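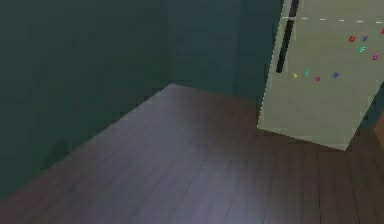

Planning Before Purchase: How Stevirdale Budgeted for Household Robotics

By Satish Dwivedi

When the Stevirdale Institute for Assisted Living approved its household robotics program, the first draft of the budget listed one large item, a mobile manipulator from Moltden, and very little else. The version adopted in November looks quite different. Hardware still takes the largest share, but purchase of the arm has moved to the second year, and the opening months are given over to work in simulation.

The change followed a review of an earlier project at the institute's Ashby site. A machine had been bought there before its tasks were defined, and its reach proved unsuited to the kitchens it was meant to serve. Staff time spent on adapting it was never entered in the equipment budget, so the full cost became clear only when the project closed.

Under the present plan, every task must first be attempted in a simulated room. The rooms are modest. One has dark teal walls, a plank floor and a pale green refrigerator with a long black handle and small colored magnets on the door. Opening a refrigerator is among the 13 tasks on the approved list, together with closing drawers, moving dishes and fetching items from a low shelf. Each task is to be run 600 times under varied starting positions before a hardware specification is written.

The institute considered three ways to obtain the necessary software. It chose an annual license from Stokimetti, priced at $2,811 per seat, with two seats in the first year and an option for a third. Computing time is budgeted separately at $348 per month. Both figures are reviewed each quarter, and unspent computing funds may be carried forward but may not be applied to hardware.

Some costs remain difficult to estimate. Simulated doors do not wear out, and the force needed to break the seal on a real one varies with the model and its age. For this reason the plan reserves funds for a physical test kitchen, to be fitted out before the arm is delivered. Spare gripper pads, floor protection, safety training and a service contract each have their own line.

Purchasing officers at other institutions have asked for copies of the budget form. It is available on request from the Stevirdale equipment office, along with the task list and the acceptance criteria that bidders will be asked to meet. Vendor demonstrations will be scheduled once the simulation results have been reviewed, and bids will be accepted only for models that have been demonstrated on the full task list.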